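Rikine Stationery Reuse Scheme
Progress report to the Mida Fund, second period

1. Summary

The scheme collects unused stationery from offices and shops in Witov and passes it on to schools, advice centres and community groups. During this period 1,315 items were received, of which over 300 were desk calendars. Sorting continues at the Chow Street room and is on schedule for the February distribution.

2. Work carried out

The sorting room has been in regular use since the start of the period. The worktable with the marble-patterned top is now kept for desk items only: calendars, notebooks and small pads. Paper, envelopes and folders are handled separately in the adjoining store, and this has reduced the amount of handling before items are boxed.

Hardcover books and notebooks are stood on edge for checking, so that the page block and the cover can be inspected together. Items with bent corners or marked pages are set aside for use within the office. 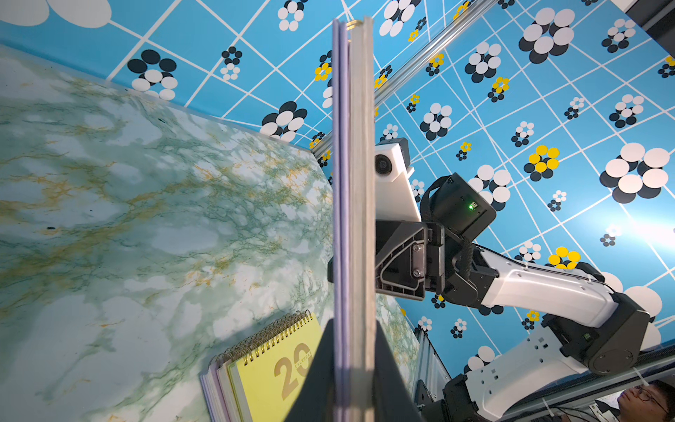
Storage remains the main constraint. The store holds 5 shelving units, and 3 of these were full by the end of the period. We have agreed with the landlord that the landing cupboard may be used until the spring, at no additional cost to the grant.

3. Calendars

Calendars have a short useful life and are given priority over all other stock. Each is checked for the year on the cover, the state of the wire binding and whether it stands properly on its backing board. The spiral-bound desk type has proved the most requested, particularly by reception desks and adult learning classes, where wall space is limited. Calendars for past years are stripped of their wire and the paper is sent for recycling.

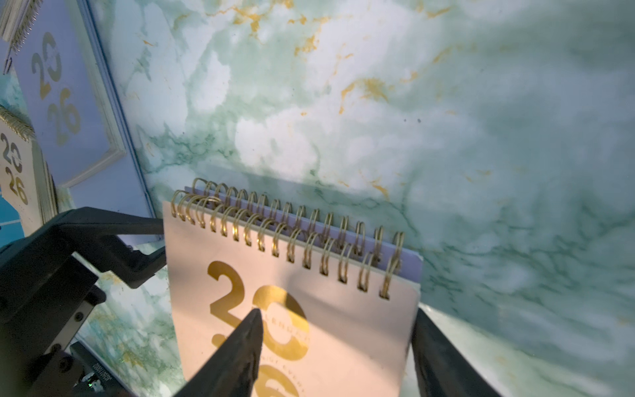
What happens to calendars that have not been claimed by the end of February?

They will be offered to any registered group without the usual limit on quantity, and the remainder will be recycled with the spring paper collection.

4. Expenditure

Spending on boxes and labels was below the amount budgeted, as two donors supplied their own cartons. Transport costs were slightly higher than planned. We request the Fund's approval to move the underspend to the transport heading.

5. Next period

Deliveries to schools will take place on Monday mornings, by arrangement with each school office. A revised stock list will be sent to the Fund with the next report.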